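**Willham storage box, small: two stars out of five**

The Willham listing promises a box that will "bring order to any room." It's a plastic box. I bought mine in December, and my expectations were low enough that it nearly met them.

Frosted plastic, rounded corners, about what you'd expect. You can sort of see what's inside, so I still end up opening it to find the bandages.
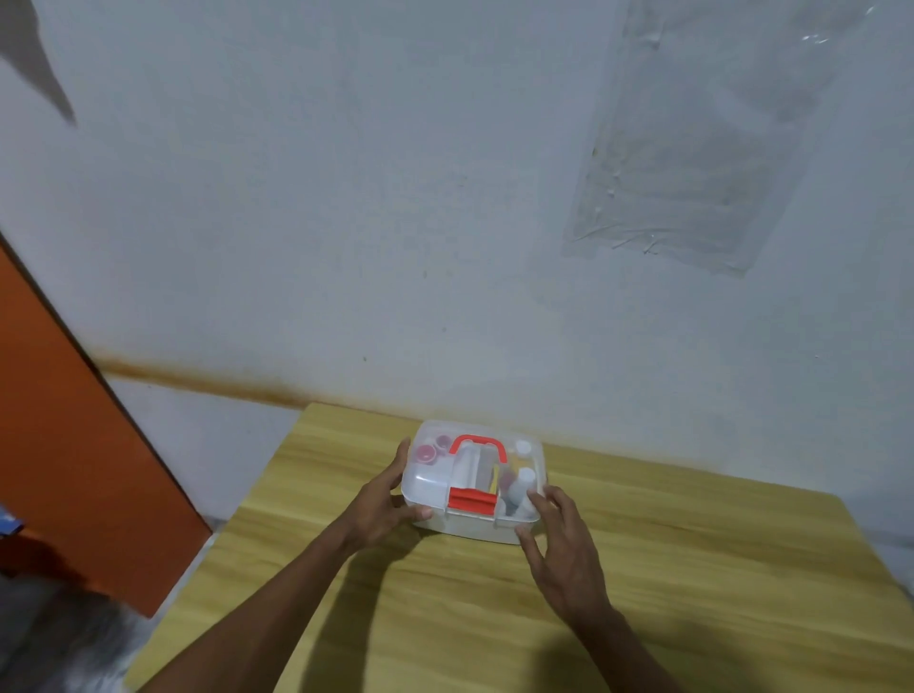
The size is my main gripe. A tube of ointment and a few packs of pills go in fine, but my elastic wrap has to be squashed. The listing had 252 reviews when I ordered, most of them glowing, and I wonder how many people had put anything in it yet.

Loïc Marty has the Hartono one and likes it better. It cost him $10 more, and I'm not convinced it's worth that either. I'll keep mine for pills.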